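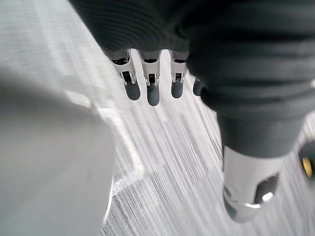
Demonstration gathering, in robot learning, is the recording of tasks carried out by a robot under human control so that a learning system can later be trained to carry them out alone. Each recorded run is called an episode. An episode holds one or more video streams together with the joint positions, motor commands and, where fitted, force readings logged over the same period.

The practice differs from ordinary robot programming, in which an engineer writes out the motions in advance. A system trained from episodes is given no list of motions. It is fitted to predict the next command from the latest camera views and joint readings.

Methods

Three methods are in common use. In teleoperation, an operator drives the robot from a distance with gloves, a headset, a joystick or a second arm of matching shape. In kinesthetic teaching, the operator takes hold of the robot and moves it through the task. In handheld recording, a person carries a gripper fitted with a camera, and no robot is present until training is finished.

Teleoperation is the usual choice for hands with several fingers. The operator's finger angles are converted to joint targets for the robot hand, a step known as retargeting. Human and robot fingers differ in length and range, and the conversion is never exact. Operators adjust their own grip by watching the result, and most need a period of practice before their episodes are kept.

Camera placement

Most setups combine at least one fixed or head-mounted camera with a small camera at each wrist. The wrist view stays close to the fingertips and shows contact that a distant camera may miss when the arm blocks its line of sight. It has drawbacks. Motion blur is frequent when the arm swings or the base drives, nearby objects fall out of focus, and a large part of the picture may be taken up by the sleeve or the hand.

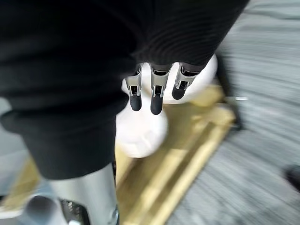

Liepiņa, contributing editor, robotics and automation

Fabric sleeves over the arm and hand, dark in many setups, keep dust and loose material away from joints and cables. A sleeve that slides forward during work can hide the fingers from the wrist camera, and its position is checked before each session. Rounded white objects with few surface marks are hard for depth estimation, and scenes that include them are recorded from more than one angle where possible.

Size and makeup of a collection

The Milten collection, recorded with the Teveo teleoperation system, contains 3934 episodes divided among 79 tasks. Its guidelines set a minimum of 40 episodes per task and a ceiling of 400, so that no single task dominates training. Object positions, floor surfaces and lighting are changed between episodes. Starting poses are also varied, as a system trained from one pose tends to fail when started from another.

Screening

Raw episodes are screened before use. Runs with dropped video, clock drift between streams or a stalled motor are removed. Failed attempts are handled in different ways. Some groups discard them; others keep them under a separate label, or keep only those in which the operator recovers and completes the task. The Cladent format, used for Milten, stores a success flag, a task sentence in plain language and a start and end time for each stage.

Limitations

Gathering is slow, as one operator produces one episode at a time. Operators also differ in speed and habit, and a system trained on mixed styles may hesitate between them. Episodes recorded on one hand seldom transfer to another without further retargeting.

See also: Imitation learning; Teleoperation; Motion retargeting; Hand-eye calibration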